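4.3 Shadow handling in the wrist-view policy

The visual policy described in Section 3 takes a single wrist view and the joint state as input and returns a short sequence of end-effector displacements. During early closed-loop tests in simulation we noticed that a large share of the failed episodes had the same form. The arm left its start pose normally, turned toward a part of the wall where a shadow fell, and then either stopped or moved back and forth over a small range until the time limit. The pattern appeared with the Drater controller and with the older baseline, so we did not attribute it to the low-level control loop. This section describes how we isolated the effect, the changes made to the perception stack, and what remains unsolved.

Rendering setup. All episodes in this section were produced with Storko, our rendering and replay layer, which runs on top of the physics step and can re-render a stored trajectory under new lighting without repeating the physics. Replay matters for the comparison below. Two episodes with different lights but the same stored state have identical contacts, joint positions and object poses, and any difference in policy output comes from the image alone. The renderer uses shadow maps with a fixed resolution. At grazing light angles the map is stretched over a large area of wall, and the shadow outline becomes stepped. We kept this artifact in the training set at first, on the assumption that the encoder would learn to ignore it. We also add sensor noise to each image after rendering, before it reaches the encoder.

Isolating the failure. We selected 283 stored states from failed episodes and re-rendered each one with shadows on and with shadows off, keeping the light direction and intensity unchanged. For each pair we compared the predicted displacement over the first three control steps. A state was marked as shadow-sensitive if the two predictions pointed to different sides of the gripper axis. States in which the target object was outside the camera view were kept in the set and tagged separately, as the policy is expected to search in such cases and its output is less constrained. We found that the tagged states made up most of the shadow-sensitive group. When a target was in view, the encoder features near it dominated the output and the shadow had little influence. When no target was in view, the strongest edges in the image belonged to shadows, and the policy moved toward them as if they were object outlines. An example of such a view is given in Figure 7, where overlapping wall shadows with stepped edges take up much of the image and no separate graspable object is clearly visible.

A second observation concerns the gripper itself. Its outline enters the view from the lower edge, and in dark renderings it has almost no surface detail. We tested whether the policy confused the gripper with a nearby shadow by masking the gripper pixels, using the known kinematics. Masking changed the predicted displacement only slightly, and we left the gripper unmasked in all later runs. The mask is still available as an option in the configuration file because it is useful when the finger geometry is changed.

Changes to the perception stack. The first change is an auxiliary output head that predicts, for each image patch, whether its boundary is a depth edge or a shading edge. Labels are obtained from the renderer at no extra labeling cost. A depth discontinuity is read from the depth buffer, and a shading edge is an intensity edge that disappears when the same state is rendered without shadows. Patches containing both types are given the depth label. The head is used in training and removed at run time. The second change is to the lighting sampler. The original sampler drew one directional light per episode. The new one, called Hollenstein in our code, draws up to three lights with independent directions and strengths, and changes the shadow map resolution between episodes. With more than one light, shadows of different tone overlap on the same surface, and the outline of any single shadow becomes a poor cue for shape. The third change is a search state in the planner. If the target confidence stays below a threshold for 20 control steps, the planner ignores the displacement from the policy and follows a fixed sweep of the wrist joint until confidence rises again. The threshold was set once on the validation scenes and was not tuned per scene.

Evaluation. We trained the modified policy from the same initial weights as the baseline and with the same number of gradient steps. Evaluation used 549 episodes with start poses drawn so that the target was outside the first view. The same start poses and lights were used for every variant. The auxiliary head and the new sampler each reduced the number of episodes that ended with oscillation near a shadow, and the combination was better than either one alone. The search state had a different effect. It removed most of the episodes in which the arm stopped completely, but it also lengthened successful episodes when the target confidence was slow to rise after the object entered the view. For this reason we report completion time along with success in Table 4.

Limitations. The shading-edge labels depend on the renderer being able to switch shadows off, and we have no equivalent for recorded images. Contact shadows directly under an object are treated as shading edges, although they carry useful information about height above the surface. In several episodes the modified policy lowered the gripper more slowly than the baseline, and we suspect that this cue had been suppressed. We tried excluding shading edges within a small distance of an object from the loss, but the results varied between training seeds and the exclusion is not part of the reported model. Finally, the scenes in the Fudirby set have plain walls with little texture. A textured wall would provide other strong edges, and the balance between the two edge types would have to be checked again before the sampler settings are reused.
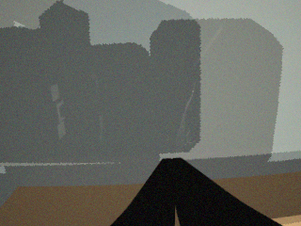 Figure 7. Simulated view with overlapping wall shadows. The black gripper part is at the bottom center.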